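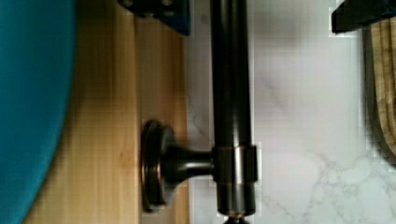
4월 작업 노트, 목요일: 봉 집기 셀과 마감 검사대

오전은 거의 조명에 썼다. 청동색 마감은 칼라 부분에서 빛이 튄다. 손목 카메라 화면에서 봉은 왼쪽에 밝은 줄이 하나 서고 오른쪽은 어둡게 떨어지는데, 칼라 테두리는 구리색으로 번쩍여서 검출기가 거기를 봉 끝으로 잡는 일이 계속 나왔다. 대리석 면이 밝고 무늬도 회색으로 얇게 깔려 있어서 윤곽 대비 자체는 좋다. 문제는 플랜지 쪽이다. 옆에서 거의 날로 보이면 원판이 길쭉한 타원이 되고, 밝은 나무와 대리석의 경계에 걸리면 경계선이 플랜지 윤곽에 붙어 버린다.

임시 조치: 칼라 위치를 먼저 찾고 거기서 위쪽 축을 따라 집는 점을 잡도록 순서를 바꿨다. 끝 캡이 화면에서 잘려도 집는 점은 나온다. 코드는 addo 폴더의 grasp_order에 넣어 두었음. 예전 순서는 지우지 않았다.

누적 기록
- 이번 달 집기 시도 872회
- 그중 사람이 손으로 다시 놓아 준 것 34회
- 다시 놓아 준 이유는 대부분 플랜지 방향. 나머지는 로그에 이유가 안 적혀 있어서 모른다. 이유 칸을 필수 입력으로 바꿀 것.

Addo 쪽 소프트웨어는 실패를 "미검출" 하나로만 묶는다. 플랜지를 잘못 읽은 것과 봉을 아예 못 본 것이 같은 칸에 들어가니 표만 봐서는 뭘 고쳐야 할지 알 수 없다. Grorgate에 메일을 보냈고 답은 아직.

검사대 쪽 이야기

셀이 들어오고 나서 검사대 일이 바뀐 것을 한 번은 적어 두어야 할 것 같아서 쓴다. 전에는 한 사람이 봉을 집어서 돌려 보고, 칼라 유격을 손으로 확인하고, 상자에 넣는 것까지 다 했다. 지금은 집어서 옮기는 부분을 셀이 하고 사람은 마감과 유격만 본다. 하루에 드는 무게는 확실히 줄었다. Amerley Asante 씨는 손목 보호대를 안 한 지 좀 됐다고 했다.

대신 기다리는 시간이 생겼다. 셀이 한 번 멈추면 검사대도 같이 멈춘다. 예전에는 자기 속도로 하다가 물 마시러 가고 싶을 때 갔는데 지금은 셀 주기에 맞춰 서 있게 된다. Amerley 씨 말로는 오후 세 시쯤이 제일 지루하다고. 완충 선반을 하나 두면 몇 분치는 따로 쌓아 놓을 수 있으니 사람이 자리를 비워도 된다. 자리는 나온다. 검사대 왼쪽의 빈 공구함을 치우면 된다.

그리고 손으로 집을 때 같이 하던 확인이 빠졌다. 봉을 들면 무게 쏠림으로 포스트가 덜 조여진 것을 알 수 있었는데 이 감각이 공정표 어디에도 적혀 있지 않았다. 지난주에 Grundent에서 되돌아온 것 중 다섯 개가 그 문제였다. 셀 탓이라고 하기는 어렵고, 공정표를 옮길 때 우리가 빠뜨린 것이다. 유격 확인 항목에 "포스트를 잡고 비틀어 볼 것"을 추가했다. 검사대 종이도 오늘 바꿔 붙였다.

Eugeniusz Kołodziej 씨 의견은 조금 다르다. 비트는 확인을 넣으면 개당 시간이 늘고, 늘어난 시간은 결국 검사하는 사람의 실적으로 잡힌다는 것. 맞는 말이다. 지금 화면에 뜨는 개당 시간은 셀 시간과 사람 시간이 합쳐진 숫자인데 셀이 집기를 다시 시도해도 사람 쪽이 느려진 것처럼 보인다. 두 숫자를 나누기 전까지는 검사대 모니터에서 그 칸을 꺼 두기로 했다. Hutico 생산관리에도 그렇게 전달함.

교육

지금 셀을 재시작할 줄 아는 사람이 주간에는 Eugeniusz 씨와 나, 야간에는 없다. 야간 조는 멈추면 전화를 건다. 어젯밤에도 한 번 받았는데 그리퍼 손가락이 닫힌 채로 대기 위치에 있어서 안 움직인 것이었고, 열림 명령 한 번으로 풀렸다. 이런 것은 현장에서 할 수 있어야 한다. 재시작 절차를 한 장으로 줄여 쓰는 중인데 초안은 Amerley 씨에게 먼저 읽혀 보려고 한다. 내가 쓰면 약어가 너무 많아진다.

야간 조 수당 얘기도 나왔다. 재시작과 기본 점검을 맡으면 직무가 달라지는데 등급은 그대로다. 내가 정할 수 있는 일이 아니라서 적어만 둔다.

오후 확인

순서를 바꾼 뒤 점심 이후로 445회 돌렸다. 칼라를 끝으로 잘못 잡은 기록은 없음. 플랜지 방향은 여전히 가끔 틀린다. 나무와 대리석 경계에 걸친 자세만 따로 모아서 다시 볼 것. 나뭇결이 진한 물건이 봉 옆에 있을 때 결을 따라 가짜 세로선이 잡히는 경우도 있었는데 빈도는 아직 모르겠다. 청록색 물체 쪽은 색이 확연히 달라서 문제가 없었다.

다음에 할 일
- 실패 코드를 최소한 둘로 나누기 (Grorgate 답이 없으면 우리 쪽에서 후처리)
- 완충 선반 치수 재기, 공구함 치우기
- 셀 시간과 사람 시간 분리
- 재시작 절차 초안, 야간 조와 한 번 같이 돌려 보기
- 확산판 한 단계 더 뿌연 것으로 교체. 창고에 있는 것은 긁혀서 못 씀

Kołodziej 덧붙임: 선반은 허리 높이로 해 주세요. 지금 상자 놓는 곳은 낮습니다.

댓글 3 · 공유 1

문의: Hutico 작업장 자동화 노트 담당 | © Hutico | 맨 위로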